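Label the leads, and stop throwing away good kit

Jan 25, 2021, by Heike Lindemann

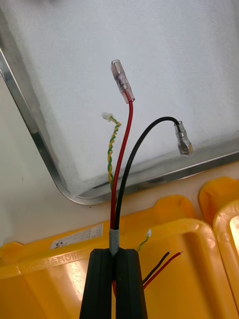 Red and black leads with spade connectors, one in a clear sleeve and one bare. A twisted yellow and green pair stands to the left.

I have been mending small electrical goods for other people for 11 years, and most of what crosses my bench is not broken in any way that deserves the word. A wire has come off something. The owner took a cover off to look, a connector slid off its tab, and there was no way of telling where it belonged.

My argument is a simple one. Every loose lead inside a household appliance or a battery charger should carry a printed label at each end saying where it goes. Colour is not enough.

People think colour is enough because of car batteries. Red is positive, black is negative, and that much has got through to everyone. It holds until you meet a product with three reds in it, or one where the factory ran short and used whatever was on the reel. Yellow and green is worse. In a mains flex, green and yellow stripes on one wire mean earth. A yellow wire twisted round a green one, going into a little white plug, is usually something else altogether, perhaps a sensor. I have had two people ask me in all seriousness whether they should bolt a pair like that to the metal case.

Then there are the spade connectors. I like spades. They push on, they pull off, and you need no soldering iron. A clear sleeve is the best kind, as you can look at the crimp without disturbing it. But a spade will go on any tab of the right width, and makers like to use one width all over the board. The small white plugs at least tend to fit one way round.

Last August I had a garden pump controller in from Sauerland. It was a Trindden, a decent make, sealed properly and with good thick cable. The owner had opened it to clean out some ants and four spades had come off. Trindden would not send a wiring diagram to a private customer. They offered a replacement unit. I traced the board for most of an evening, drew my own diagram and put it back together. The repair cost him 29 euros. He still has the drawing, taped inside the lid.

Gunther Kramer, who used to buy parts for Braris, tells me I am being unfair to the makers. His case is that labels cost money, that they fall off in the heat, and that a label invites people to poke about where they shouldn't. I have known Gunther a long time and he is right about the heat. Cheap paper flags do drop off. Printed sleeving doesn't, and it goes on before the crimp, when the wire is being handled anyway.

On the poking about I disagree with him. People open things whatever you print on them. I would sooner they opened something that told them how to close it again.

The repair group in Drurarley started keeping a book of what it took in, and it is now at 2190 entries. I went through the last part of it over Christmas. Again and again the note reads "lead off, position unknown". Some of those items went home working. Plenty went in the skip, with a sound motor and a sound switch.

Until the makers change, do it yourself. Photograph the inside before you touch anything. Put a bit of masking tape round each lead and write a number on it, then the same number next to the tab - pencil lasts better than felt tip. Pull on the connector and never on the wire. If it is anything that plugs into the wall, unplug it first, and if you are unsure after that, leave it to someone who isn't.

I have written to Trindden and to Braris about printed sleeves and had one reply, from Braris, thanking me for my interest in their products. I shall write again in the spring.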